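Minska go again, and the bench does the work

4 min read

Fourth quarter, Minska down nine, starting five gassed. Coach pulls the lot of them. Every one. You could hear the away end laughing from the car park.

Six minutes later they led by two.

That's been the season in small. Minska don't have the best first five in the league, not by a distance, Grullance have that and know it. What they do have is a second unit that defends like the rent's due. Full court press, hands everywhere, a foul or two the refs let go. Against Escobedo the bench outscored the starters and nobody in the dressing room seemed bothered which half they belonged to.

The points are nice. Look at the defence though. Teams shoot quickly against that second group, usualy from too far out, usually with a hand in the face. Then the rebound goes long and they're off. Not pretty. Lots of layups.
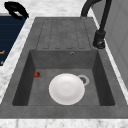 Sink and grooved drainboard, marble worktop.

Worries? A few. The free throws are grim. 163 missed since October, which at this level gets you beaten in a tight one sooner or later. And the tall lad at centre is carrying a knee, strapped up again at Flotari last week, moving sideways like a man on a wet deck. If he goes, they go small, and Grullance will just lob it over the top of them all night.

Still. 601 in the hall for the last home game, standing along the back wall, drums out. Two years ago you could pick any seat you fancied and put your coat on the next one. Kids queueing for the reserve guard's signature, the reserve guard!

Flotari away next, then the semi. Grullance most likely, unless Escobedo find a jump shot form somewhere. I'd take Minska in a close one. Ask me again once the knee's been looked at.

Related
Escobedo's shooting slump, game by game
Grullance: how big is too big?
Flotari's old hall gets a new floor
106 points and still lost: the oddest night of the season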